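Unit 4: Small grounds and how they grew
Course notes, Halliday, August

4.1 From field to ground

Most club grounds began as rented pasture with a rope around the pitch. Rudeseck is the case we follow this week. The club marked out its field behind the grain store and charged at a single gate. The first stand held 300 people on benches. Everyone else stood on the bank at the north end, and the count for those places was never reliable – gate books list money taken and leave out members, who came in free.

Read Majali's chapter on gate books before the seminar. Issa Majali uses 246 match entries from Rudeseck and Jorncombe, and you should be able to say what he leaves out (friendlies, mostly).
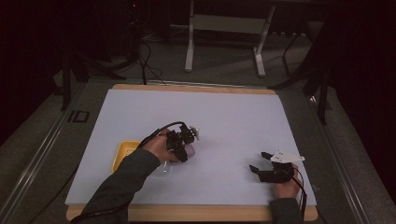

4.2 Capacity and attendance

Keep these two terms apart. Capacity is what the ground was allowed or claimed to hold. Attendance is what turned up. Jorncombe gave its capacity as 500 for 11 seasons, even after the east terrace was closed, so the figure tells us little about any one match.

4.3 Shared grounds

Kulico never owned a ground. The club played at Jorncombe on alternate weekends and paid a share of the gate. Look at who paid for drainage and who paid for the stand – the lease treats them separately.

For the seminar: bring one page on the Kulico lease, with clause numbers.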